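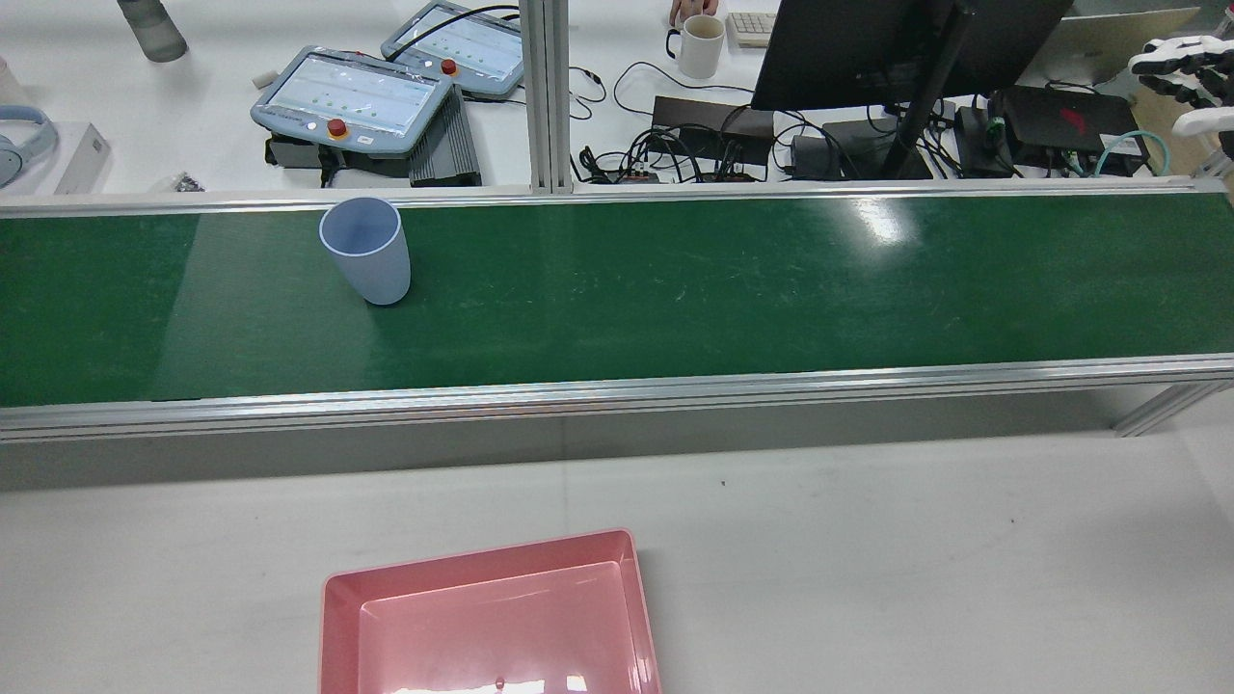
King-fai Chien holds that a demonstration should be thrown away whenever the operator hesitates, and has put this view to me in writing more than once. A pause, in that view, teaches the robot to pause. The policy trained on such data will stop above an object for no reason a bystander can see, and it will do so every time it reaches the same point.

I have come to disagree in part, and I would like to set out my reasons in an orderly way, as the question has come up again in the comments under my May entry on recording standards.

The work at Drultusia consists of teaching a robot arm and hand to take objects from a conveyor and set them down in a tray. The objects are ordinary ones. A plastic cup is the usual first item, as it is light, has an open rim, and does no harm when it falls. The operator controls the arm and the hand remotely, and Sikuso, our recording software, stores the joint positions together with the camera streams. Two methods are in use. In the first, the operator wears a Trurnari glove and the robot follows the operator's hand. In the second, the arm is guided directly by a person standing next to it, and only the fingers are driven by the glove. The second method gives smoother paths. The first gives more natural grasps, and for that reason I recommend it to new operators in spite of the longer training it requires.

Hesitation takes several forms. There is the operator who has lost track of the next step, and I agree that such a recording has little value. There is also the operator who slows down just before contact in order to align the fingers with the rim of the cup. Under glove control the operator feels nothing. The only evidence of contact is what can be seen, and a careful person will take a moment to look. Removing that moment from the data removes the part of the task in which the care is exercised. When we filtered our recordings under the strict rule, the remaining set was fast and clean, and the policy trained on it knocked the cup over more often than its predecessor had.

We therefore changed the rule. A pause of up to 2 seconds is kept when it occurs close to the object. A pause in free space is trimmed, and the recording is kept if the motion on both sides joins well. A recording in which the operator reverses course and begins again is marked as a recovery and stored separately - it is useful later, but it should not be mixed with first attempts. Of the 3,000 demonstrations reviewed under the new rule, 95 percent were retained in some form.

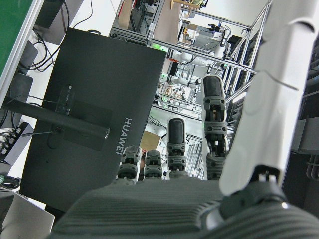
Retargeting deserves more attention than it usually receives in discussions of this kind. The operator's hand and the robot's hand differ in proportion, and the software must decide what a half-closed human hand should mean for the machine. If this mapping is poor, the operator compensates without being aware of it, and the compensation is recorded as skill. The hand we use has four fingers and a large white thumb, and each of the fingers ends in a rounded black pad. I ask operators to think of contact as taking place on those pads and to stop thinking about their own fingertips. It is also common for one finger to stand nearly straight while its neighbors are bent. An operator should learn to notice this posture from the wrist camera before starting the approach, and should open the hand fully and close it once if there is any doubt.

The wrist view has a limitation in that the hand itself covers a good part of it. Operators who rely on it alone tend to come in too low. Operators who rely only on the head view judge depth badly. I advise using the head view until the hand is over the belt and the wrist view from that point on, with a brief return to the head view before release over the tray.

Su has asked whether sessions should be limited in length. Our present limit is 4 blocks per operator per day, with a break after each. The quality of grasps declines well before the operator reports being tired, and the decline is easiest to see in the thumb, which begins to close late. I have no firm figure for when it begins.

The revised recording sheet will replace the May version once the wording on recoveries is settled. Corrections may be left in the comments.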